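Journal > Small Days > The Week's Leftovers

May 26, 2022

I meant to write about the drive back from Holtwood, and I will at some point, but I have spent this evening on the table and my head is full of wrappers. I don't know how one small square table collects so much. I sit down with a snack, I promise myself I'll clear it when I get up, and then the phone rings and it's Brurden again with another question about the invoice.

So tonight I put the radio on and faced it, tree-and-leaf tablecloth and all (I do love that cloth, the pale blue cheers me up even under a heap of trash). 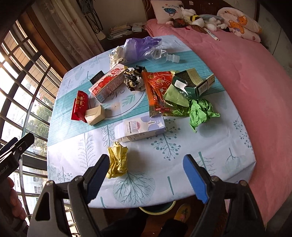
Strawberry juice, snack papers and the red envelope, all in one go.

The red packet with the gold characters I'm keeping, naturally. It's too pretty to throw out, and I have a drawer at home with others going back years. The strawberry carton I was a bit sorry about too! I bought it for the pictures on it, if I'm truthful, at the little shop past the Willems office, and I went back for a second one the next day. The green box was torn open so badly that there was no saving it, and the crumpled foil makes such a nice noise in the hand that I dawdled over it like a child.

Then came the bucket with the yellow rim, down on the wooden floor, which I always forget to empty until it's too late.
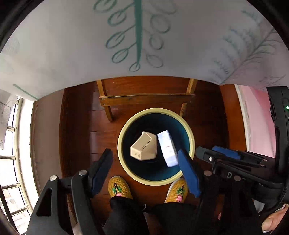

Lieven Mertens
Diary keeper and occasional letter writer

Two boxes side by side, the beige one and the narrow white one, and they take up far more room than they deserve. I ought to flatten boxes first. My mother flattened everything, even tea packets, and her bin lasted until Sunday.

Tomorrow I want to shake the cloth out of the window and write to Driltberg about the room for October. Now bed, and no biscuits in it.

Filed under: Home days, Tidying, Snacks
5 comments · 409 shares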